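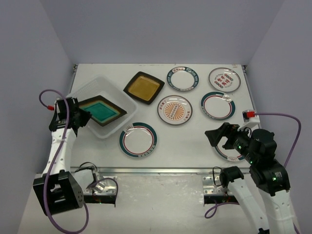
*A square dish with a teal-green centre and a dark brown border, in a white basket.*

**Pumosdale pottery to reopen its kiln and shop in January**

2021-12-31

Birnel, the tableware maker based in Pumosdale, will start firing again in January after a closure that began in the spring. The works shop will reopen in the same week, and evening classes will follow once the second kiln has been inspected.

The company stopped production when a crack was found in the floor of the main kiln room. The floor has been taken up and relaid, the drains beneath it have been replaced, and the older of the two kilns has been relined with new brick. Glazing and packing were moved to a rented unit on the Nirkora estate during the work. That unit will be given up at the end of the month.

All 3 members of the firing team have been kept on. Birnel is also taking on two trainees, who will spend their first year between the casting room and the glaze room before choosing which to stay in. Applications for both places have closed.

Marin Softić, managing director of Birnel, said: "We had hoped to be back by the autumn. The drains were in a worse state than the survey suggested and the brick took a long time to arrive. The building is sound now and we can get on with making plates. I would like to thank the shops that waited for their orders, and the ones that took what we had in the stockroom when we couldn't give them what they had asked for."

**Changes to the range**

The first firings will be for the Apaza range, which makes up most of the company's trade sales. Apaza consists of square and four-sided plates and dishes, sold singly. It was designed by Anselmo Londoño, who joined Birnel as head of design after several years working on tiles.

The range will be a little smaller than before. The oval platter and the lidded butter dish are being dropped, and remaining pieces will be sold through the shop until they run out. The small dish, the side plate and the dinner plate all stay, as does the deep bowl. A new serving dish, longer than the current one and with a lower rim, will be added in the summer.

Londoño said: "The oval platter was hard to fire flat. We were losing too many of them and it was pushing up the price of everything else in the kiln. The new serving dish does the same job on the table and it stacks properly. Apart from that I have left the shapes alone. People buy Apaza a piece at a time over years, and they need the new plate to sit with the old ones."

Glazes will continue to be mixed on site. Because the old kiln has been relined, the company expects slight differences in colour between pieces made before the closure and those made after it. Stockists who need a close match for an existing set should send in a piece for comparison before ordering.
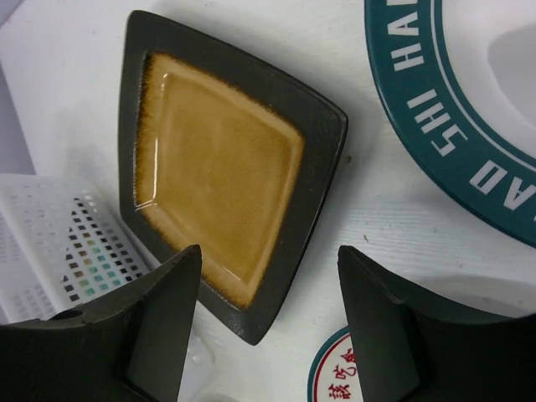

*Four-sided plate with a mustard tan centre and a dark rim.*

**Prices and orders**

Trade prices will rise in January for the first time in two years. The increase covers gas, packaging and carriage, and applies to orders placed after the new list is sent out. Orders already on the books will be charged at the old price, whatever date they are delivered.

The minimum trade order will be £300, with carriage included on the mainland. New stockists can place a first order of £100, on payment in advance. The company is not opening any accounts outside the UK this year.

There are 182 trade orders waiting. They will be filled in the order they were received, and every customer will be sent a delivery week by email. Anyone who has changed address or would like to alter the contents of an order should contact the sales office before the kiln restarts. Part deliveries can be arranged for cafés and restaurants that are short of a particular size.

**Shop and classes**

The works shop will open from Wednesday to Saturday, and will sell seconds as well as the full range. Seconds have small faults in the glaze or the rim and are sound for everyday use – they are marked on the base and cannot be returned. The shop entrance has moved to the side of the building, where there is now a ramp. Parking is in the yard, apart from the two bays by the gate, which are kept for deliveries.

Evening classes in throwing and glazing will run in blocks of six weeks. People who had paid for the spring classes cancelled by the closure have been offered a place on the first block or their money back. Any places left over will be put on general sale through the shop. Classes are for adults, and no experience is needed.

The café next door is run separately and has stayed open throughout.

**Notes to editors**

Birnel makes stoneware plates, bowls and dishes for homes and restaurants. All casting, glazing and firing is carried out in Pumosdale.

Marin Softić and Anselmo Londoño are both available for interview. Visits to the kiln room can be arranged on weekday mornings once firing has started. Visitors should wear closed shoes.

Samples of the Apaza range can be lent for photography, and should be returned in the box supplied.

Press enquiries should go to the Birnel sales office, which is closed for the bank holiday and reopens the next working day.

Ends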